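Week 4: Collecting demonstrations with hand-held grippers

Before you go out
I want 200 good episodes from each pair, and I'd take 200 tidy ones over 500 rushed ones any day. Check that the marker on top of your gripper is clean and flat – a curled corner ruins the tracking and you won't spot it until you're back at your desk.

Working next to large machines
Take it slowly! Panels bulge more than you expect, and with a gripper in each view you lose a lot of the background. I like to keep my forearm low and let the jaws point down before I close them. Watch where your cable hangs, too.

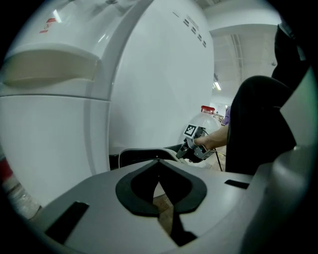 Naming your files
Pair number, site, episode, so 03_busico_0041. Send the lot to Henryk Tokarz, who merges everything into the Rustudia set (1216 episodes so far).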